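Open Day

Bus late. Of course the bus late. Wulan ran the last bit from the stop with her coat half on and the flyer going soft in her fist, and there was a bloke at the gate handing out lanyards and hers said VISITOR and nothing else, no line for a name.

"Holletti tour's gone in already," he said. "Follow the yellow tape."

So she followed the tape. Past the loading dock, past the sausage sizzle, past a kid crying over a balloon. She'd worked here eleven winters back when it was still Ardeleanu and the tape on the floor was to keep you out of the forklifts' way. Bench 4. Brackets, housings, brackets. Her hands still did it in her sleep, Mum said, before Mum went.

Up the stairs. Ninety people in a room for half that. Somebody's pram. Somebody's elbow. She got in behind a tall man and looked round him.
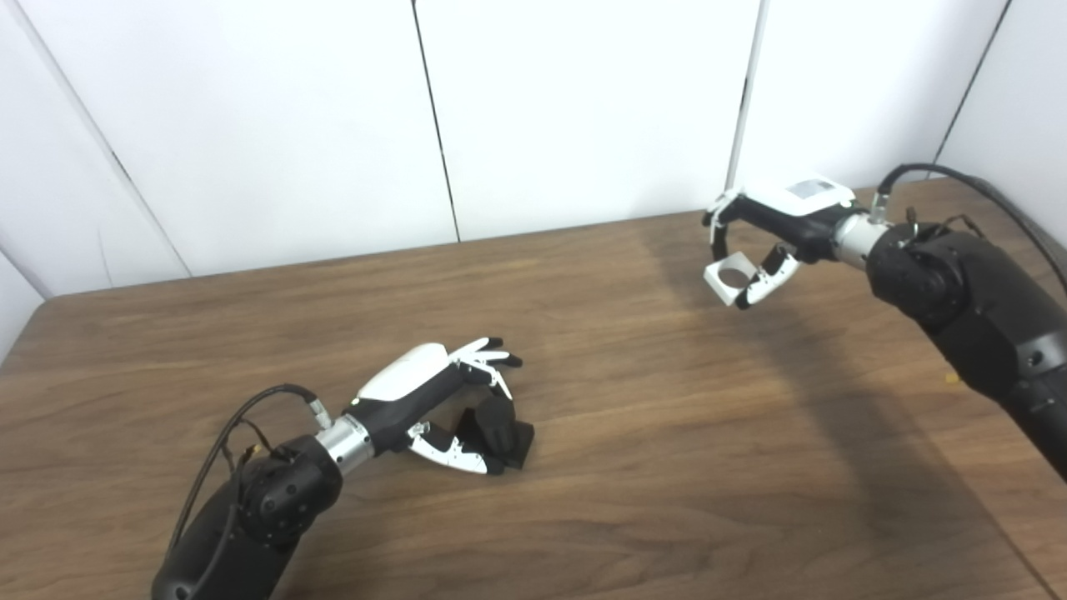

Sarita Singhal

Two hands, then. She'd thought it would be one. She'd thought, a claw, or something with a sucker on it, like the ones on the telly that do the car doors. But fingers. White backs, black tips. One of them low down over a little black block and the other up in the air, holding a square white thing with a hole in it, thumb and fingertips, quite gentle.

"This is the Skavent cell," the woman at the front was saying. Headset mic, good boots. Rania Metwally, on the screen behind, Integration Lead. "What we're showing you today is handling. Picking up, holding, turning. The sort of task a person does without thinking."

Without thinking, Wulan thought.

185 an hour. That was her rate by the end, and she'd thought about every one. You had to. You thought about the burr on the left side that would open your thumb up, you thought about Paula Costache across from you going through her divorce out loud, you thought about whether the tea was on. You thought about the rate.

"Questions?" said Rania Metwally.

A boy asked could it play piano. Laughter. No, not yet. A man asked what happened if you put your hand in. There was a stop button, there were a few of them, she pointed them out. Someone asked about jobs and the room went a bit quiet and Rania said what they say, growth, upskilling, and that the new line would run alongside the Uller line and not instead of it. She said it well. She looked tired.

Wulan's arm was up. She hadn't told it to be.

"Yes, in the green coat?"

"Does it know when it's got a bad one?"

"Sorry?"

"A bad one. A part. Off the press. You'd feel it." She rubbed her thumb along her finger, to show, and felt stupid. "There's a drag. Before you can see anything wrong with it you can feel there's a drag."

Rania took the headset mic and pushed it up off her mouth, like she wanted to talk to just the one person. "You worked here?"

"Bench 4."

"Iulian," Rania said, to a young fella crouched at a laptop, "are you writing this down?"

He was'nt. He started to. Iulian Munteanu, it said on his shirt, and he had a pen that didn't work and then a pen that did. Where was the drag? Which edge? Was it worse on cold mornings? Oh, much worse. January was fine, January you'd be sweating on them, but come winter the whole first tray you'd want to throw back. He wrote down tray. He underlined it. People were filing out by now, towards the sausages, the tall man gone and the pram gone, and she had the front of the rope to herself. 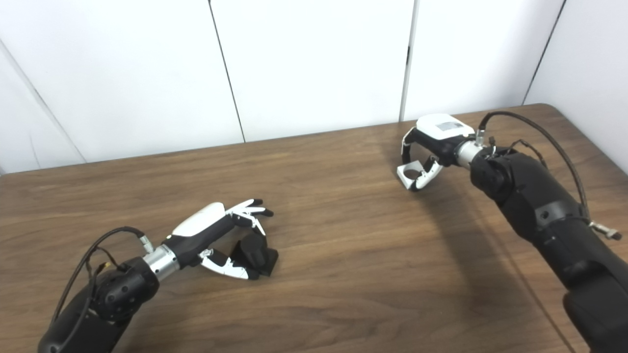
Paula would've had something to say. Paula had a mouth on her, she'd have asked the thing if it was married. She'd have leaned right over the rope and told it to sit up straight, and then she'd have looked at the table with not one part left on it and said well, someone's knocked off early. That right hand, too, held open over the bare wood, a gap between finger and thumb. Paula used to do that. End of a tray, hand out, not even looking up, and you put the next one in it. Five seconds late and she'd click her fingers at you. Wulan had her own hand in her coat pocket and it had gone the same shape, she noticed, and she made it stop.

"You could come back," Iulian said. "I mean if you wanted. Have a feel of a few parts for us, tell us which ones. We'd pay you for the day."

"Which bus would I get?"

He didn't know about the buses. He drove. He said he'd find out, and looked as if he might, and wrote that down as well, BUS, under tray.

She gave him her number. Had to say it twice, got it wrong the first time, it was the old one, the landline. Then the stairs, the yellow tape, the bloke at the gate with his box out for the lanyards.

She went straight past him with hers on and ran for the 4.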